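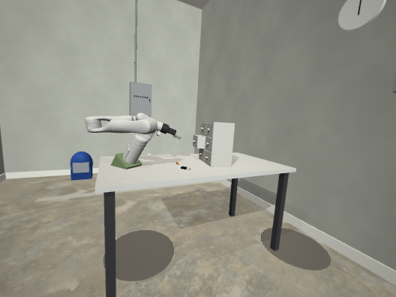
Kumarasinghe demande si l'on pourrait rouvrir le ticket, parce que le replay de la conférence sur la politique étrangère d'Urkberg s'arrête toujours à la dixième minute, au moment précis où l'intervenant allait dire ce qu'il pensait du traité.

Ticket rouvert le 19 février 2025. Statut : en cours (le précédent était « résolu », ce qui partait d'un bon sentiment).

Objet : enregistrement tronqué, cycle « Diplomatie des petits États », séance d'octobre
Priorité : normale, relevée à haute après un courriel du service de presse
Plateforme : Noser, espace public
Signalements reçus : 19

Symptômes
La lecture démarre normalement. À 10 min, l'image se fige et le son continue pendant une phrase, la moins compromettante de l'exposé. Ensuite, retour à la page d'accueil du cycle. Même comportement sur téléphone et sur ordinateur. La version audio seule va jusqu'au bout, mais c'est celle d'une autre conférence, consacrée aux droits de pêche.

Plusieurs auditeurs y voient une coupure demandée par une ambassade. Nous n'avons reçu aucune demande de ce genre. Les ambassades nous écrivent surtout pour faire corriger l'ordre protocolaire des drapeaux dans le bandeau.

Essais effectués
1. Vidage du cache côté serveur. Sans effet.
2. Nouvel envoi du fichier source. Le fichier est complet, questions du public comprises. Noser l'accepte, affiche la bonne durée, puis coupe au même endroit.
3. Désactivation des sous-titres français. La coupure disparaît. Réactivation : elle revient.

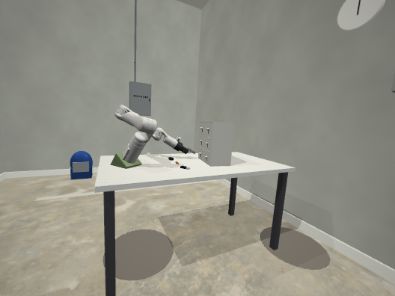
Restait donc à ouvrir le fichier de sous-titres, ce que la procédure place en dernier et que j'aurais volontiers placé en premier. À la dixième minute, la traduction du mot « non-alignement » contient un retour à la ligne suivi d'une note du relecteur : « à valider avec Kuverthorpe, formulation sensible ». Le lecteur de Noser prend cette note pour un horodatage, n'y comprend rien et quitte la séance. On a vu des délégations faire pareil.

4. Note supprimée, fichier renvoyé. Lecture complète sur la page de test.
5. Même opération sur la page publique. Refus : « Document verrouillé en attente de validation terminologique ».

Blocage actuel
Le verrou a été posé par le bureau de Kuverthorpe en octobre, en attendant de choisir entre « non-alignement » et « neutralité active ». Le bureau d'Urkberg tient au premier terme, Kuverthorpe préfère le second. Le support n'a pas de position sur la question et souhaite conserver cet avantage.

Contournement
Regarder la séance sans sous-titres français. Les sous-titres anglais fonctionnent et disent « non-alignment » sans que cela ait encore provoqué d'incident.

Pour la version audio, le lien vers les droits de pêche a été corrigé. Il avait reçu 200 écoutes et un commentaire très favorable, que nous avons déplacé sur la bonne page.

Prochaine action
Demande de déverrouillage transmise aux deux bureaux. Ticket laissé ouvert jusqu'à réponse écrite de l'un et absence d'objection de l'autre.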